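How a robot learns to copy a job

May 4, 2022

A robot does not know what a block is. It has cameras, motors and a computer, and the computer holds a long list of numbers. Learning, for a robot, means changing those numbers.

The team at Ferkside uses a method called imitation learning. A person steers the arm through a job – pick up a block, move it, let go – and the computer saves two things many times each second: what the cameras show and how the arm moves. One full try is called a demonstration. For the block job the team saved 300 of them. 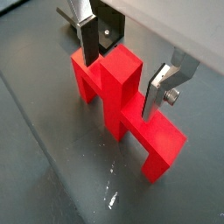

Two gripper fingers on the red piece, viewed from the wrist camera.

The wrist camera rides along with the hand. It is good for small things, like where a finger touches. It is bad for big things, like where the other blocks are. For that, the team uses a second camera that stays still.
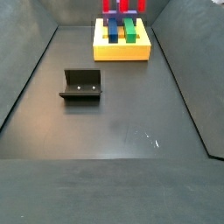

The work area from the fixed camera. Blue and green blocks stand in a slot in the yellow one.

Next comes training. The computer looks at a saved picture and guesses how the arm should move. The guess is compared with what the person did. If it is wrong, the numbers are changed a little. This is repeated for around 96 hours.

Then the robot is tested with no one steering. Canan Karabulut, who runs the tests, changes where the blocks start. A robot that has only memorized one path will miss them. A robot that has learned to use its cameras should still find them.

Blocks that touch or overlap are harder. One block can hide part of another, so the computer has less to go on.

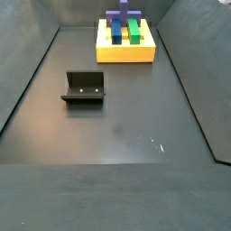

Vaida Šimkus: My class asked if the robot would copy mistakes too. We tried it with a paper maze and one student as the robot, and yes, every wrong turn got copied. Do the researchers throw out the bad tries?

Related
What is a gripper?
Durnance: a robot that sorts bolts
How cameras measure distance
Coming in June: Teaching two arms at once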